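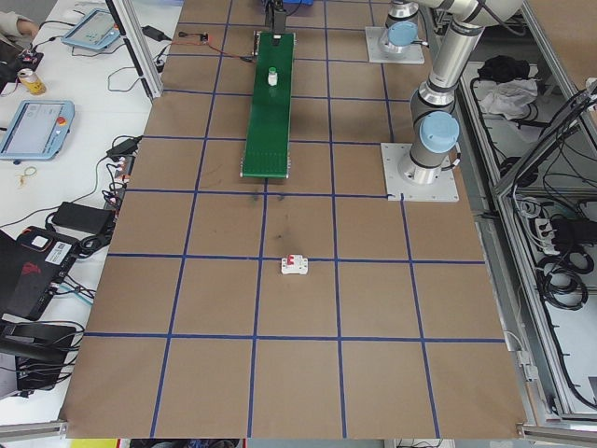

Brown top with the blue tape grid, breaker in one of the squares

murkitz_shed
Been meaning to post the bench for ages. The grid is just blue tape, run both ways. I lay parts out one to a square when I'm stripping something and it has saved me no end of crawling about on the floor. The question is, do I leave it as tape or do it properly with paint? It's a big top and I don't fancy masking it twice.

Priruldale4
Leave it! Paint chips and then you've got a permanent wonky line. I redid my tape in December and it took less time than the kettle.

rimaharb
Disagree, sorry. Tape edges lift, and small screws get under them. I scored mine with a knife and rubbed pencil in — five years on and I can still see every line. Rima

Priruldale4
Scoring a good top?? I'd weep.

Woltumthorpe Dave
More bothered about that white table on the left. Power bricks, leads, laptop, and is that a can of drink up by the hand? Mine went over a meter once and that was 800 quid's worth of swearing.

murkitz_shed
Fair cop on the can. The leads are next on the list, I've got a bag of Velcro ties somewhere.

rimaharb
Do the leads before the paint. And what are the two dark smudges on the brown, one under the green belt and one just up from the breaker? If it's oil, paint won't take there anyway.

murkitz_shed
Not sure, they don't rub off with a dry rag. Will try white spirit on a corner first.

Priruldale4
Tape sticks fine over smudges, just saying :)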